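Hamburger assembly

Hamburger assembly is the stacking of a cooked patty, bread, and various toppings into something that can be picked up with two hands and, with luck, put down again in the same condition. It is the last stage of making a hamburger and the one on which people with no other opinions about food tend to hold firm ones. The order of the layers is known as the build.

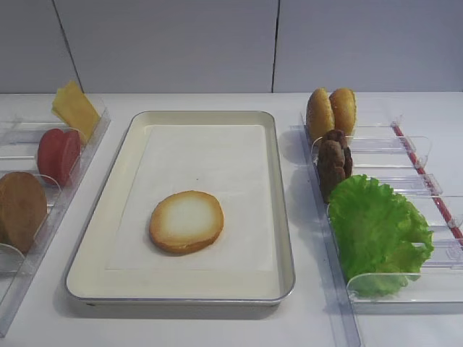
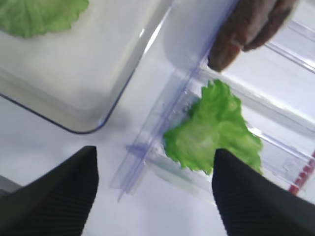

Terminology

The two halves of a split bun are called the crown (top) and the heel (bottom). Trade usage is not settled. The Skimum chain printed "lid" and "base" on its kitchen charts for years, then changed to "crown" and "heel" after a merger with Bilska, whose staff had been using those words all along and saw no reason to stop. A burger built with the crown face down and turned over at the end is called an upside-down build, although it reaches the customer the right way up.

Order of layers

Most builds begin with the heel. Beyond that, agreement thins out.

The oldest dispute concerns lettuce. The low-lettuce school puts it under the patty, where it shields the bread from juice and wilts for its trouble. The high-lettuce school puts it above, where it stays crisp and slides out at the first bite. A compromise with lettuce in both positions exists and is mostly found in restaurants that charge extra for it.

Cheese is less contested. It is usually laid on the patty while the meat is still on the grill, so that it melts and holds on to whatever comes next. Cold cheese on a hot patty will soften eventually, though often after the burger has been eaten.

Tomato is generally placed near the top and salted by people who care. Pickles are put directly on the patty or the sauce, where they have some chance of staying put. Raw onion goes wherever there is room.

Sauces

Sauce serves as flavoring, as glue, and, if too much is used, as a lubricant. Mayonnaise and other fatty spreads slow the soaking of the bread and are commonly applied to both cut faces. Ketchup and mustard are mostly water and do the opposite. Kitchens that put ketchup on the heel tend to rely on the customer eating quickly.

Toasting

Toasting the cut side of the bun dries the surface and gives it a firmer crust. It also makes an ordinary bun taste more expensive. Menus seldom mention it, except on menus that mention everything.

The Rerard survey

The best-known study of the subject was carried out by Rerard, a food trade magazine, which asked 560 diners to name the correct order of layers. Of these, 493 placed the cheese directly on the patty. The lettuce question drew over 2,000 letters, many from people who had not been surveyed.

Regional practice

In the coastal town of Tak, burgers are traditionally served open, with the crown leaning against the side and the toppings in a heap. Residents regard this as the finished dish. Visitors usually regard it as a kit, and assemble it themselves.

See also

Club sandwich
Condiment
Sloppy joe
Toothpick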